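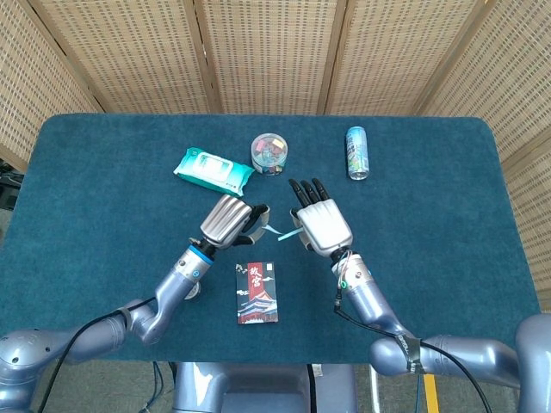
Zedar Course Pack: Supervising Small Teams

README, please skim before you print anything

Hi! I put this pack together for trainers who teach first-time supervisors, mostly in evening classes. I've been running the course at Ilholm since the spring term and got tired of mailing the files out one at a time, so now they all live in one folder.

What's in the folder

trainer-guide: session plans, timings and my own notes (some of them are a bit rambling, sorry)
learner-workbook: the one you print for everybody
slides: one deck per unit, plain white background so you can drop in your own logo
question-bank: 1168 short-answer questions with model answers, saved as a spreadsheet
mapping: which question goes with which unit outcome

Getting started

Unzip everything into one place and keep the folder names as they are. The workbook pulls its unit titles from the mapping sheet, and if you rename that folder the titles come up blank — ask me how I know! Open the trainer guide first and read unit 2 before unit 1. I know that sounds backwards, but unit 1 leans on the Brunner case study and the background for it is all in unit 2. I'll swap them one of these days.

Printing

The workbook is set up for Letter paper, double-sided. A full class set at Ilholm came to 300 sheets, so check the toner before a Friday evening class.

Known problems

The feedback form in unit 4 has two boxes labeled "Date." Use the top one.
Some question-bank rows still say Wudine where they should say Brunner (same case study, old name). The answers are fine.
Slide notes don't show up in older viewers.

Using and changing it

Go ahead and edit whatever you like for your own learners. Please don't resell it, and leave the Zedar name in the footer. If you write new questions I'd love to have them — put them in a separate tab with the unit number in the first column and send it over. I do the next cleanup in September.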